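Course NT 100: Foundations of Nail Technology
Unit 4: Color Display, Color Records and the Client Consultation
Instructor: Barrett Lindgren

Purpose of this unit

Students entering the practical term are expected to handle color displays correctly, to read and record shade numbers without error, and to guide a client to a decision within the time allowed by the appointment. This handout accompanies the lecture and should be brought to the first studio session. It replaces the handout issued to the April intake.

Required reading: the chapter on display and storage in the Prindthorpe course reader, and the studio rules posted at the Prekden building.

4.1 Terms

A swatch is a sample of color applied to a surface so that the cured or dried shade may be judged before it is used on a client. In nail work the surface is usually an artificial tip. A swatch on paper is not acceptable for gel products, as paper absorbs the product and dulls the finish.

A swatch board is a rigid display on which tips are fixed in rows. A board may be framed or unframed. Framed boards stand better on a table and keep the edges of the card from bending.

A range is a group of shades issued together, usually within a single family such as nudes or reds. A full chart brings several families together on one panel.

Undertone refers to the warm, cool or neutral cast beneath the main color. Two beiges of equal depth may differ in undertone, and the difference becomes plain only when each is held against the skin.

4.2 Arrangement of a full chart

Most full charts are arranged by family and then by depth. The usual order begins with whites and pale pinks, continues through the oranges and reds to the darkest wines, and then turns to the grays, greens, blues and purples. Suppliers differ in the order of the later families, and students should study each chart before using it with a client.

The studio chart should not be rearranged. A tip that has come loose is to be placed in the envelope in the top drawer, with its position written on the outside, and reported to the instructor. Students must not glue tips back themselves.

4.3 Making a swatch

Prepare the tip by removing dust and lightly buffing the shine. Apply base coat and cure. Apply color in two thin coats, curing between coats, and cap the free edge each time. Finish with the top coat that will be used in service, either gloss or matte. Write the shade number on the underside before mounting.

Sheer colors require a third coat in some cases. Where a third coat has been used, the letter T is added after the shade number in the color record. Glitter and cat-eye products are mounted on a separate board and are covered in Unit 6.

4.4 Showing color to a client

Begin with the smaller board. A client who is shown a full chart at the start of the appointment tends to move from family to family and may lose sight of what was wanted. Ask first about occasion, dress and length of wear, choose the family that answers best, and present that board alone.

Hold the board upright by its side edges, with a hand at each side, and keep the fingers clear of the tips. Gloss picks up fingerprints readily, and a marked tip appears darker or cloudier than the true shade. The board should be brought to the client's eye level and then lowered beside the hand for comparison.

The table surface should be white or another neutral. Colored towels are to be removed before the consultation, as they throw a cast on pale shades. Daylight is preferred. Under warm bulbs a peach may be mistaken for a beige, and the client should be invited to look at the final choice near the window. 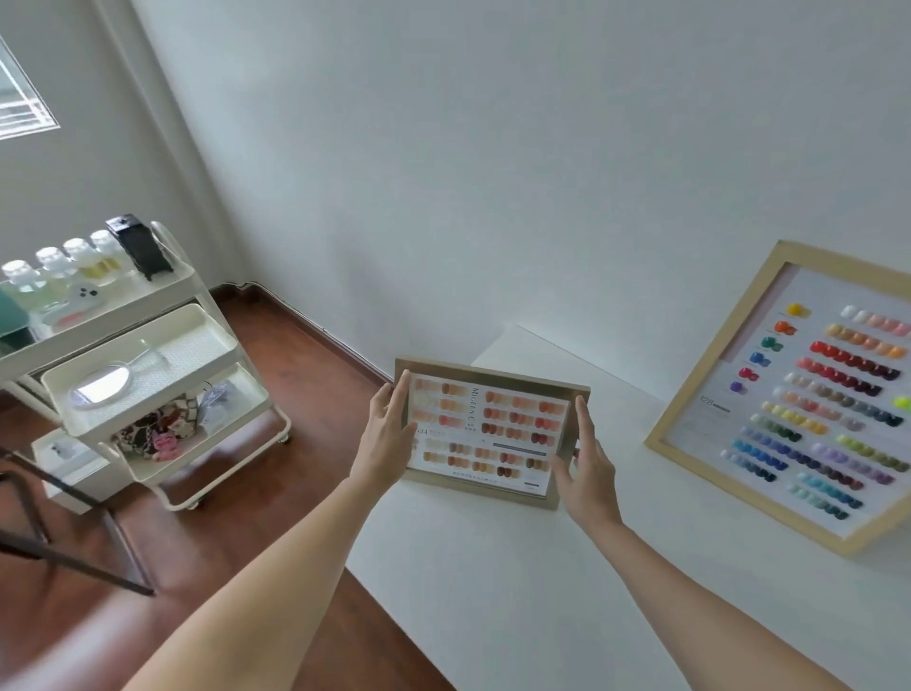 Department of Nail Technology and Salon Services, Pridport

The small board shown, number 024, is confined to nudes, peach, coral, terracotta and browns, and is suitable for a client who has asked for a natural or warm finish. The larger framed chart leaning at the wall covers the wider run of color, from pale whites and pinks through reds and plums to greens, blues and lavenders. It is consulted when the client wishes to leave the neutral family or to add an accent shade.

4.5 The color record

Every service is entered in the color record before the client leaves the chair. The entry gives the supplier, the shade number, the number of coats and the top coat. Copy the number from the bottle, and check it against the board. Shade names are not sufficient, as the same name may be used by more than one supplier.

Sample entry: Szabo 523, two coats, gloss.

4.6 Care of boards

Wipe frames with a dry cloth at the end of each session. Tips may be cleaned with a lint-free pad and a small amount of alcohol, one row at a time. Acetone must not be brought near a board. Boards are stored upright, out of direct sun, and are signed back in to the studio cabinet.

4.7 Assignment

Prepare one row of tips in a single family, arranged from lightest to deepest, with a written statement of 300 words explaining the undertone of each shade and the kind of client to whom it would be offered. The row and the statement are submitted together in Room 4. Work without shade numbers on the underside of the tips will be returned unmarked.

Students who missed the demonstration of base coat application should arrange to see it before beginning the assignment.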